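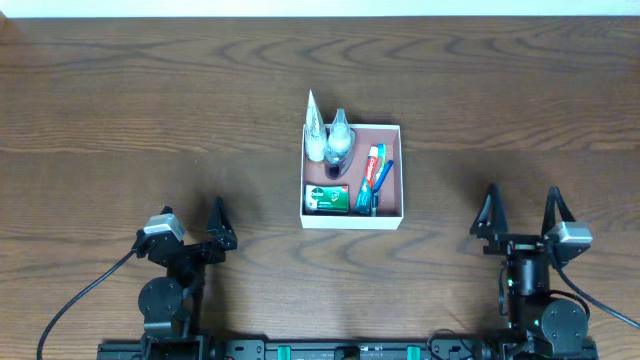 Lungile Baloyi wrote to us after the spring round that she'd signed up expecting a boring job and a bit of extra money, and that by the third day she was lying in bed at night wondering whether the soap should go in before the toothpaste or after. (Before, Lungile. We had this out at lunch and you came round to it!)

If that sounds like your kind of problem, please read on. Brellilar is looking for 12 kit packers for the fall round in Flumholm, starting in September, and we'd love to hear from people who like small things put in their right places.

What we do

Brellilar packs personal care kits. A kit is an open box with the everyday things a person wants at the sink in the morning: soap, toothpaste, a toothbrush, a razor, a couple of bottles. The kits go to people who have just moved into a room of their own, often with one bag and not much in it. They get handed over with the keys. We've been at it for a few years now, first in a spare office and now in our own packing room in the Raudsepp building, where there is finally enough table for everybody.

This fall we have 3806 kits to get ready, and nearly 1000 of those need to leave in the first week. It's our biggest round yet and we're excited (and a little nervous) about it.

The work

You'll stand or sit at a table with your stock laid out beside an open box, and you'll fill the box. Then you'll fill the next one. The order we use has been argued over by a lot of packers, and it goes like this: bottles first, standing at the back. The tall one goes in the left corner and the shorter one right beside it, close enough that they steady each other. Soap next, flat in the front left corner, with the name facing up. After that come the long thin things, which are harder than they look.

Toothpaste tubes don't want to sit square. They're wide and flat at one end and round at the other, and if you push one in straight it rolls up against the soap and takes up the space you need for the toothbrush. Most packers end up laying the tube at a slant. Some people hate the slant on sight and then spend a morning trying to beat it, and good luck to them, we all did.

Then there's the toothbrush and the razor. Both have a head and a handle, both are light, and both slide around when the box is carried. We lay them last so they can be seen and picked up first. A razor always goes in with its head toward the back wall, and we'd ask you not to improvise on that one. 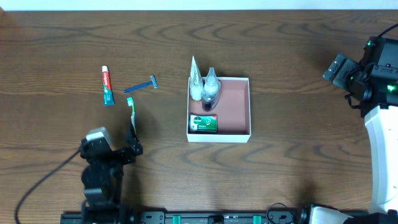

Before any of this happens the things have to be laid out, and laying out is half the job. We ask everyone to put the items for one kit down beside the box with space between them, so that you can see at a glance if the brush is missing. It feels slow for the first hour. Then you notice you haven't had to unpack a finished box to look for something, and it stops feeling slow.

On your first day you'll do nothing but lay out and pack with another person at your table. You'll swap sides after lunch, so that the one who was handing over becomes the one who places. People are often much better at one than the other and it's nice to find out early. From the second day you choose, mostly, and we try to keep pairs together if they're getting along.

Other parts of the work, in no special order: opening cartons of stock, wiping down tables, checking caps (every cap on every bottle, please, with your fingers and your eyes), flattening cardboard, carrying full boxes to the shelves by the door, and writing the tally for your table at the end of the shift. Full boxes have no lids at that point. You carry them level, with both hands, and you don't stack them. Lids are done on a separate table by whoever is on lids that day.

Who we're hoping for

You don't need experience. We've had wonderful packers who had never done any handwork and a few who came from jobs with far more pressure and were happy to have less. We do look for a few things:

You notice when something is the wrong way round, and you can't quite leave it alone.
You can do the same thing well many times in a row. Music helps, and so does talking, and there is plenty of both.
You're fine with being asked to redo a box. It happens to everyone, including the people who've been here longest.
You're comfortable with handling soap and scented things for a full shift. The room does smell of it, pleasantly we think, but if strong scents bother you this could be a hard place to work.
You can read a short packing sheet in English. It's one page with a drawing.

Lifting: a full box is light. The stock cartons are heavier and we have a cart for them. If you can't lift, tell us, and you'll simply be left off cartons. Several of our tables can be used from a chair and it's no trouble to set one up for you.

If you're left-handed, please say so on the form. The standard layout has the loose things on the left of the box and the filled space growing to the right, and we'll happily mirror it for you. One of our fastest pairs in the spring was a lefty and a righty working opposite each other, and they were very smug.

Hours and pay

There are 2 shifts, morning and afternoon, Monday to Friday. You pick one and stay on it. We'd like people who can do at least three days a week for the whole of September, with a good chance of work continuing after that if the later orders come in as planned. Everyone is paid hourly at the same rate, first day included, and time spent learning is paid time. The rate is on the form, at the top, where it should be. Breaks are paid too. Lunch isn't, but there's a real kitchen with a stove, and people have been known to cook.

There's no quota. We keep a tally so that we know how many are left and can order more boxes before we run out, and that's all we use it for. In the spring we tried posting the tallies on the wall and people began to rush, and we found caps loose in three kits the same afternoon. The tallies came down the next morning.
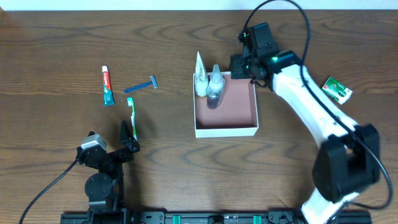 A word on finished boxes, as it's what people ask about most at the open afternoons: what counts as done? The rule we give new packers is that everything on the sheet is in, nothing pokes above the walls except the bottles, and you can tip the box a little toward yourself without anything sliding into a heap. If the bottles lean a bit on the back wall, that's okay. If the soap has ridden up on the toothpaste, take both out and start from the soap. It goes faster than poking at it, and your partner won't have to watch you poke.

Sometimes you'll have a kit with a gap in it. A size changes, or a supplier sends a slimmer tube, and suddenly there's a hole in the box where something used to sit snug. Please don't fill it with an extra item because it looks sad. Leave it, tell whoever is running the room, and we'll work out a new layout together. A fair number of our best layouts have come out of ten minutes around one table with six people all pointing at the same corner. If you have opinions about that kind of thing, you'll be very welcome here. We mean it!

The stock comes to us through Skiveck, who deliver early in the week. On those mornings the room is fuller and louder than usual and there's a good deal of cardboard. If you like opening cartons more than packing, put that on the form, as we need two or three people who do.

Getting here

The packing room is on the ground floor of the Raudsepp building in Flumholm, with the entrance on the yard side. There's a ramp. The bus stops across the road and there are bike racks in the yard. Parking is tight in the mornings and easier after lunch. Wear shoes you can stand in and sleeves that stay out of the way. We have aprons, and gloves for anyone who'd like them.

How to apply

Fill in the short form on the Brellilar page, or pick up a paper copy from the shelf just inside the yard door. It asks for your name, how to reach you, which shift you'd like, and one question: tell us about something you've packed, sorted, or tidied that you were pleased with. A suitcase is fine. So is a kitchen drawer, a tackle box, the trunk of a car. Last time someone wrote a page and a half on a spice shelf and we read it out loud over coffee (with permission).

Please don't send a résumé unless you want to. We won't be comparing them.

Forms should reach us by Friday, 27th August. We'll answer everyone, whatever the answer is, and invite people in for an hour to try a few boxes at the table. You'll be paid for the hour. It's relaxed, you can bring a friend along, and you'll get to see the room with work going on in it.

If you packed with us in the spring, you don't have to fill in the form again. Just send a line saying which shift you want and whether you'd like your old table. Lungile has already claimed the one by the window.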